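Staltus Türpaket im Test: Regeln zuerst, dann greifen

Endlich ein Simulationspaket, das seine Sicherheitsregeln ernst nimmt! Vor jedem Griff verlangt Staltus einen offenen Greifer und freie Sicht zwischen den Fingern.
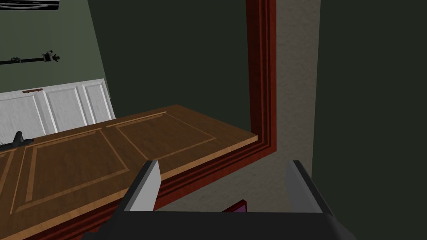

Text: Karthikeyan Raju
Rubrik: Simulation, Januar

Das Regelheft hat 30 Seiten, ich habe es an einem Abend verschlungen. Mein Liebling ist Regel 5: erst vor der Klinke anhalten, dann zufassen. Bei zwei Armen vor zwei Türflügeln ist das Gold wert, und das Protokoll (bei mir fast 2797 Zeilen) hält jeden Halt fest.
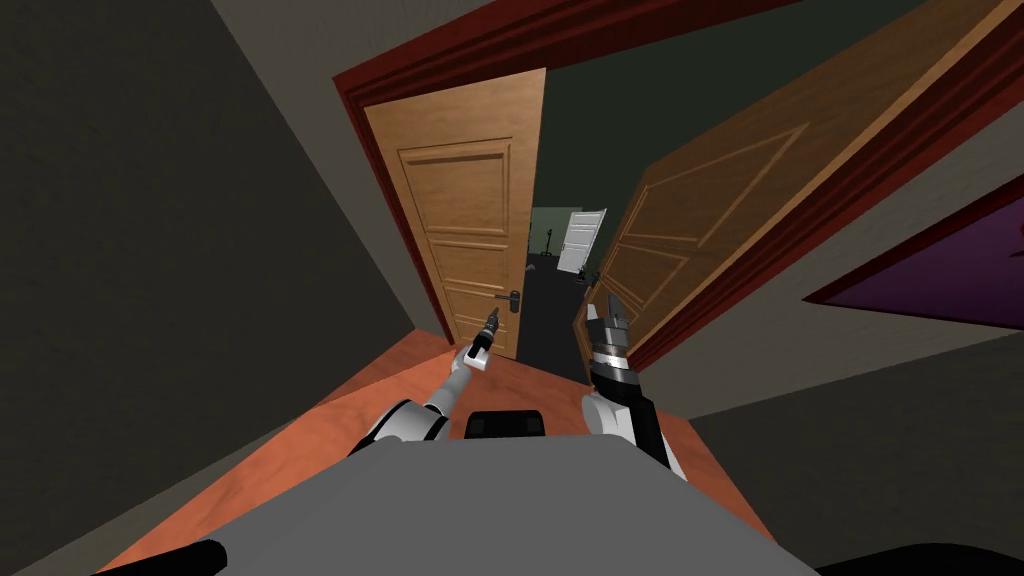
Was mir fehlt

Grenzwerte für die Griffkraft. Die hatte Sunach schon in Version 2.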